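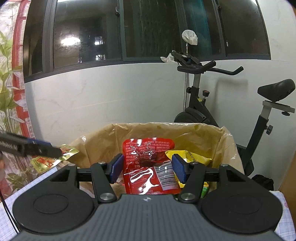 I bought the Govent brown liners on the strength of a claim printed on the sleeve, that they "stay open for you", and I have now been through enough of the roll to have a view on it. My old liners were the thin white sort that slide down inside the bin the first time anything heavier than a teabag lands in them. Snack wrappers are the test I care about, as they weigh nothing and take up all the room. A stiff red food packet will stand almost upright in one of these liners with a crumpled yellow one beside it, and there you are with half the space gone. No liner on earth will fix that, whatever it says on the sleeve.

So, does it stay open? Most of the time, yes. The plastic is a bit thicker than what I was used to and it has a crispness to it that helps when you first shake it out. Once it is folded over the rim it keeps its place for a day or two. After that the back edge starts to creep. I had it slip on me twice in the first fortnight, both times when I was pushing rubbish down by hand, so I suppose I should take some of the blame. The sleeve doesn't mention pushing down by hand. I would have thought everybody does it.

The colour divides people in my house. I like the brown. It hides the contents from the outside and doesn't glare at you from the corner like the white ones did. My partner says it looks like something from a works canteen. Make of that what you will, but if you have a pale kitchen and you care about such things, buy one roll first.

Now the listing. The seller, Tuncer, has more than 2000 ratings up for these, nearly all of them glowing, and I read a fair few before ordering. A lot were written on the day of delivery. I don't know what anyone can say about a bin liner on the day of delivery, except that it came. One of the more useful ones was by Erhan Karakaya, who had been using them since January and complained that the perforations don't tear cleanly. He is right. You need to hold the roll down flat with one hand and pull sideways, or you take a strip off the next bag as well. 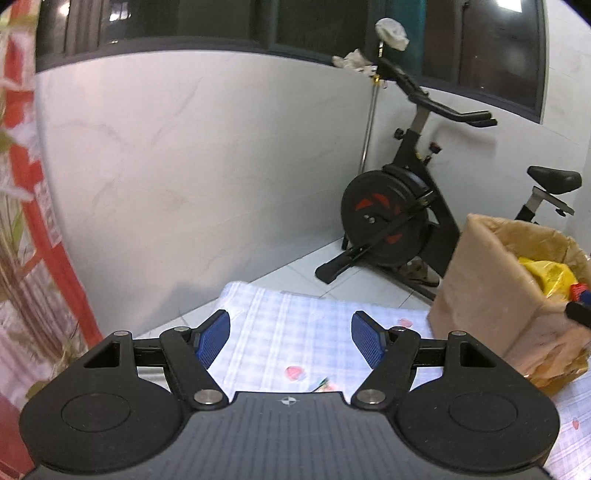 Tearing aside, my main worry was the bottom seam. I have had cheap liners open up halfway across the kitchen, and picking crumbs and bits of wrapper off the floor is a job I can do without. On this roll the seams have held so far. I gave one a proper load of potato peelings, coffee grounds and a jar I couldn't face washing out, carried it down the stairs and got it to the outside bin in one piece. The handles stretched a good deal — more than I liked — but they didn't snap.

Smell is another matter. The sleeve talks about "freshness control" and I can find no sign of it. Onion skins smell of onion skins. The liner itself has a faint plasticky smell when it comes off the roll, and that fades by the next morning.

I also tried the Urkurance ones, which cost a little less. They are softer, quieter when you rustle them, and they tear off the roll beautifully. They also sag. If your bin has a clip or a ring to grip the liner, I'd go for those and save the money. If it doesn't, the Govent is the better buy, though by a smaller margin than the ratings would have you think.

The Zedomton bin sold to go with them seems to me a waste of money. These liners fit any ordinary small bin with a bit of overhang to spare.

Three stars out of five. I'll finish the roll, and I'll probably buy another if it's on offer. At full price I'd look about first.

Reviewed 9/14/23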